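Dornura opens its doors for a day of cloth handling

Published 2018-08-10

Up to 600 people came to the open day of Dornura in Lelenska, where the small company showed how it teaches machines to work with fabric. It was the second time that the company invited the public, and the interest was much bigger than in June, when only business partners and two local school classes were on the list.

Dornura is known in the region mostly for its packing lines. The work with cloth is newer and takes place under the project name Pisero. The goal is a machine that can pick up, straighten and fold soft things at home or in a care center, such as clothes, towels and bed covers. For a person this is simple work. For a machine it is still one of the hard tasks, as a piece of cloth changes its shape each time it is touched.

"A box is the same box after you lift it," said Reiko Sakamoto, who leads the Pisero group. "With a shirt you must look again after every move. Our visitors understand this very quickly when they try it with their own hands."

Trying was the main part of the day. The Pisero group records its lessons with grippers that a person holds in the hand, one on each side, and guests could use the same tools. They were asked to take hold of a piece of fabric, lay it flat and bring the edges together. Most of them needed several minutes before they felt sure. Children were often faster than their parents, and one retired tailor stayed at the table for almost an hour – he wanted to find the right way to hold a pleat.
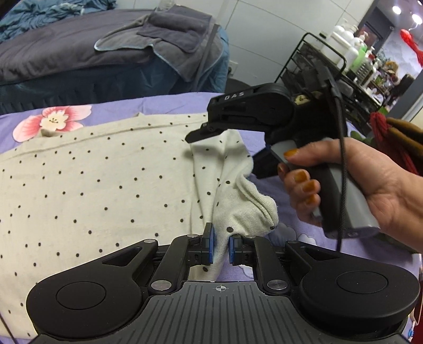

Technology | Local business

The grippers open and close like two fingers. On the tool closest to the camera, the fingers carry blue pads on the inside, with a strip of the dotted cloth between them. A second tool is held by hand over the same cloth, which has a gathered part on the right. Gathered fabric is a good test, Sakamoto explained, because the folds lie close together and it is easy to take two layers when you want only one.

According to the company, the group has collected 2216 recordings until now. Of these, 295 were made with patterned fabrics. Patterns make the work more difficult for the software, which can take a printed flower or a dot for a fold or a hole. Sakamoto said that the next months will be used for more of such material, and also for heavier pieces like blankets.

In the afternoon there was a short talk by Sakamoto, followed by questions. Several guests wanted to know when a machine of this kind can be bought. She did not give a year. The first tests outside the company are planned with Koyama, a laundry service that washes for hotels and clinics in the area, and they will be limited to small towels. Other questions were about jobs. Sakamoto answered that Koyama has had open positions in its folding room for a long time – the machine should take over the night hours, which are the hardest to fill.

Visitors could also walk through the packing hall, where one line was running at low speed. Coffee and cake were sold at the entrance, and the money goes to the public library of Lelenska.

Dornura wants to repeat the open day next year. School groups who would like to see the Pisero workshop before that can write to the company and ask for a date. Groups should have no more than 15 people, and a visit takes one morning.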